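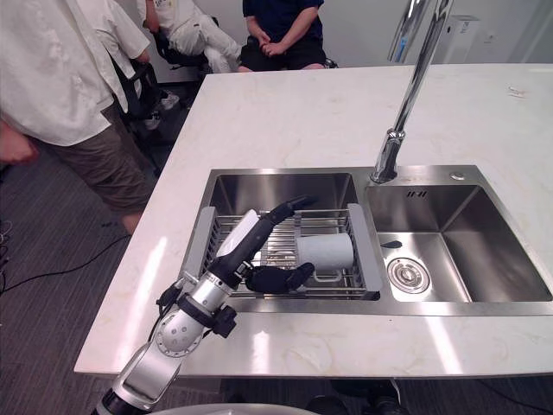 Resealing the joint between a sink and a stone benchtop

The bead of silicone around a kitchen sink has a limited service life. It discolours, lifts at the corners and eventually lets water track under the rim and into the cabinet. Replacing it is a straightforward job for a home owner and needs no plumbing work, as the waste and supply lines stay connected. The method below covers top-mounted and undermounted stainless steel sinks in marble, granite and engineered stone. It does not cover laminate, where a failed seal has usually swollen the substrate and the cut edge must be dealt with first.

Allow one morning for the work and a full day for curing. A Saturday start suits most households, provided dinner can be managed without the kitchen tap.

Tools and materials

Neutral-cure silicone, one 300 mL cartridge
Cartridge gun with a dripless release
Plastic scraper and a plastic razor blade
Silicone remover gel, stone-safe
Isopropyl alcohol
Lint-free cloths
Masking tape, 24 mm, low tack
Profiling tool, 5 mm radius
Torch

Do not use acetic-cure silicone, the type that smells of vinegar. The acid released during curing etches marble and can leave a permanent dull line beside the bead. On pale stone, also check that the cartridge is marked non-staining. Ordinary neutral-cure products may contain plasticisers that migrate into the stone and show as a dark border some months later. The Wakari 22 and the Piątek stone grade are both non-staining and are sold in translucent, white and two greys.

Step 1. Inspect

Open the cabinet and run the torch along the underside of the rim. Look for brown water marks, loose clips and white mineral deposits. On an undermounted sink, press upward on the bowl near each clip. Any movement means the mounting has to be corrected before sealing. Silicone is not a structural fixing for a full bowl.

Step 2. Remove the old bead

Cut along both edges of the bead with the plastic blade held nearly flat. Pull the bead away in as long a strip as it allows. Steel blades are quicker but will scratch brushed stainless across the grain, and those scratches cannot be polished out without refinishing the whole rim.

Apply remover gel to whatever residue is left and wait 20 minutes. Test the gel first on an offcut or on a part of the stone that is out of sight. Lift the softened residue with the scraper and repeat if required. New silicone does not bond to cured silicone, so the surface must be bare.

Step 3. Clean and dry

Wipe the joint with isopropyl alcohol, changing to a clean face of the cloth with each pass. Leave the joint open for at least two hours. If water marks were found in Step 1, leave it overnight with the cabinet doors open.

Step 4. Mask

Run tape along the stone 3 mm from the joint and along the rim at the same distance. Press the inner edges down firmly. At the corners, use short overlapping pieces instead of stretching a single length around the curve.

Step 5. Apply

Cut the nozzle at 45 degrees to give a 4 mm opening. Start at the middle of the back edge, where the join in the bead will be least noticeable, and push the gun forward so that silicone is driven into the gap. Keep the speed constant. Release the trigger before stopping.

Tool the bead within 10 minutes. In June, in an unheated southern kitchen, the working time is longer, but so is the cure. Draw the profiling tool along in one pass per side, wiping it between passes. Remove the tape immediately afterwards, pulling back at a low angle and away from the bead.

Step 6. Cure

Keep the joint dry for 24 hours. A bead thicker than 6 mm needs 48. Don't rest racks, boards or colanders on the rim during this period, as a load on the rim can open the joint before the silicone has strength.

Faults

Bead stays tacky after two days: the cartridge is out of date. Remove and start again.

Pinholes: moisture or trapped air in the gap. Small holes can be cut out and refilled.

Lifting at the front edge only: usually flexing of the rim. Check the front clips and tighten them a quarter turn at a time.

Dark line in the stone: plasticiser migration. A poultice will sometimes reduce it. Full removal is uncommon.

Instructions checked by Tsung-han Chiang.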